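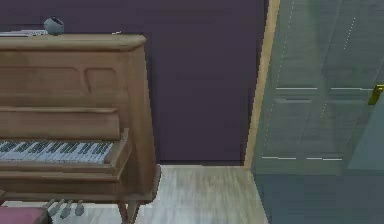
Climport Student Forum > Robotics Club > Home Simulation Task

Topic: Door problem in the living room map, please read before the next run

polszewski
Hello all. I am writing the thread I promised. As you know, in the second task of the course our agent must find the piano, stop in front of it, and then leave through the door on the right. The piano part is in good shape. The door part is not. In my last batch of 300 episodes the agent reached the piano almost always, but 53 times it went straight into the door and stayed there until the time limit.

My idea is that the depth input does not see the door as a solid thing. I would like to change the reward so that contact with any door costs 2 points per step. Does anybody have an objection? I would start the training tonight.

Przemysław Olszewski, team Flimasach

dorka_m
I have an objection, sorry. If you punish contact with the door, how will the agent open it? It has to touch the handle. We tried such a penalty in October and our agent learned to stay next to the piano and turn in circles. Very safe, zero points.

polszewski
The handle would be excluded of course. Only the panel counts.

dorka_m
Then please check that the handle is a separate object in your version of the map. In ours it was joined with the door until we updated.

ketil77
Before anybody touches the reward, look at the segmentation output. The door in this map is drawn half transparent, teal color, and you can see the floor through the lower part. Our classifier (team Tzanetos) gave "floor" for this area in many of the steps. So the planner was right to drive there, from its point of view. It is a perception mistake and the reward will not repair it.

polszewski
I used the labels from the simulator, not a classifier. So for me it should not matter.

ketil77
Are you sure? The config from the course page has the classifier on by default. Line 4 in the sensors section.

polszewski
I checked now. You are right, it was on. I feel a little stupid, I was reading the reward code for two evenings.

bramble_fox
Question from a beginner. Can we just make the door opaque in our copy of the map? It is one value in the material file.

dorka_m
For training you can do what you want. For the evaluation they load their own map, with the door as it is. If you train only with an opaque door, you will meet the same problem on the final day.

ketil77
I don't agree completely. Mixing both is a known method, you change the door material randomly in each episode. We did it also with the wall, because with only the dark purple one the agent learned "purple means piano is near". In the other rooms it was lost.

bramble_fox
Ha, ours goes for anything with a light wood color. Yesterday it stopped in front of the door frame and reported the piano as found.

dorka_m
Randomizing is fine, but it takes more training time and the small teams have one machine in the Clelis lab. Please think about the queue. I would first turn off the classifier, run a short batch and see what stays.

polszewski
OK, I will do it in this order. First the simulator labels, same seeds, no change in the reward. If the agent still gets stuck, I will try the random materials from ketil77. I still believe a small penalty is useful, but I will leave it for later.

@bramble_fox can you send me the episode with the door frame? I want to see from what distance it stopped.

bramble_fox
Sent. It is in the shared folder under "wrong_piano".

ketil77
Please write the result here also if it is bad. Our team has the queue from 4 in the afternoon and I can run your seeds after ours.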